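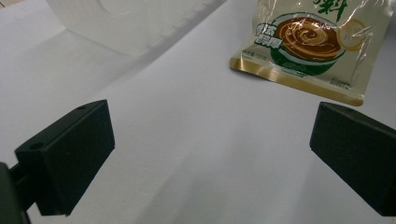

Progress Report to the Gallardo Fund for Performance
Project: Letters from the Salt Road
Reporting period: second stage, ending in March
Submitted by: Metstead Theater Workshop

Status of the work

The script has reached its third draft and the running time now stands at 87 minutes without an intermission. This is longer than the length given in our application. The director, Hildegard Pfeiffer, intends to bring it down during the next rehearsal block, chiefly by shortening the second act, where two of the letters repeat the same episode from different points of view. The order of scenes in the first act is settled and will not change unless a rights holder withdraws consent.

The piece remains as described in the original proposal: a staged reading with music, drawn from the letters of families who worked the salt pans at Gastov and were moved inland when the pans closed. The text is spoken by four performers. A fifth part, the company clerk, was planned as a recorded voice. After the February reading it was agreed that the clerk should be played live by one of the existing performers, and the recording session was dropped from the schedule.

Research and source material

Aurelio Soler completed the transcription of the letters held by the Gastov parish library. The collection was in better order than expected, although the letters from the final year of the pans are stored separately and had to be requested by name. Fourteen letters have been selected for use in full or in part. Written permission has been received from the families of all but two of the writers. In one case the heirs live abroad and a reply is pending. In the other, the family has asked to hear the passage read aloud before deciding, and a visit has been arranged for a Friday during the coming stage.

The interviews with former residents are finished. Participants were offered the choice of being named, being identified by first name only, or not being identified at all. Their choices are recorded in the consent forms and will be followed in the printed program. Copies of the interviews will be deposited with the library at the end of the project, as required under the grant agreement.

Rehearsals and production

The first rehearsal block took place in the upper hall at Metstead. Work concentrated on the spoken text and on the placing of the songs. The composer delivered five of the seven songs. The two remaining are the opening song and the boat song, both of which depend on the final wording of the scenes around them.

The set design has been simplified. The raised platform in the earlier plan would have required a longer get-in than the Ovix Playhouse can give us, and its weight made touring costly. The performers will now work on the stage floor, with a long bench and movable screens. The lighting plan has been redrawn to match and was accepted by the Playhouse without changes.

Audience and outreach

An open rehearsal was held at Gastov for residents and their guests. Comments were collected in writing. Several people asked for the place names to be pronounced as they are locally, and the performers have since been coached by a member of the audience. Others felt that the scene in the pay office was too comic. The director has considered this view and has kept the scene for now, with a quieter ending.

Printing of the program has been ordered in a run of 1,000 copies, to cover the opening at Ovix and the visits to Gastov and Metstead.

Finances

Spending is within the approved total. The savings on the platform and on the recording session have been moved to transport and to an additional day of technical rehearsal. The Fund's consent to this transfer was requested in writing and has been received. Performers' fees for the first block have been paid in full. The detailed statement of accounts is attached as Annex A.

Matters for the Fund's attention

We ask the Fund to confirm the wording of its acknowledgment before the program goes to print. We also ask whether a representative wishes to attend the technical rehearsal at Ovix, as seating in the auditorium will be limited on that day.

Work planned for the next stage

Completion of the final script and of the two outstanding songs
Second rehearsal block at Metstead
Reply from the remaining rights holders
Technical rehearsal and opening at the Ovix Playhouse

Annex A: Statement of accounts
Annex B: List of letters selected, with permissions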